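Imidico Finger Guard Kit for two-finger grippers

Safety notice and replacement part, February revision

This kit replaces the finger clamps on the Illilov gripper, first series. Please read the notice before you order, also if your gripper works well today.

What is the fault

On some grippers of the first series the finger clamp can become loose after many picks from a deep basket. The finger then turns a little in its seat. The controller does not notice this, and it continues to close with full force. In our workshop we have opened 17 returned grippers, and in most of them the screw thread was worn on one side only. The risk is higher when the fingertips push into mixed goods, where hard and soft things lie together and the load comes from the side.
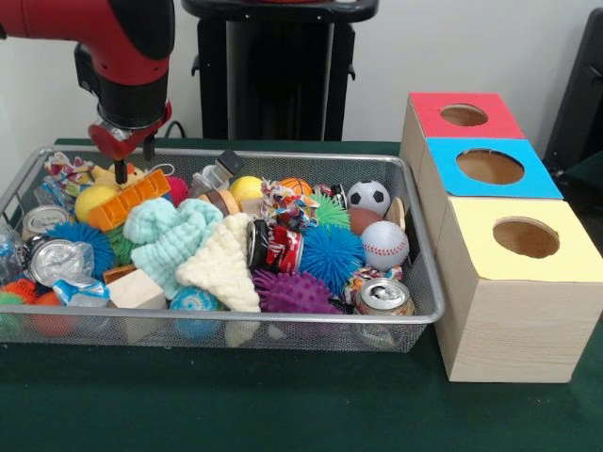
Sorting from a mesh basket with cans, balls and knitted cloth.

Until the new clamps are fitted, please do the following:

Set the closing force to 90 N or lower.
Check both finger screws by hand before each shift -- with the arm stopped and the power locked off.
Do not reach into the basket while the arm is enabled, also when it stands still.
If a finger has play, take the gripper out of use.

What is in the kit

Two steel clamps, four screws with locking patch, one hex key and a printed instruction. The kit fits Illilov grippers with a serial number up to 463. Later grippers have the new clamp already. It does not fit the Joo adapter plate -- for this plate, ask for the long screws.

Order number: Cladico 333
Price: free of charge for affected serial numbers
Delivery: from stock

Please send the old clamps back in the same box. The return label is inside the lid.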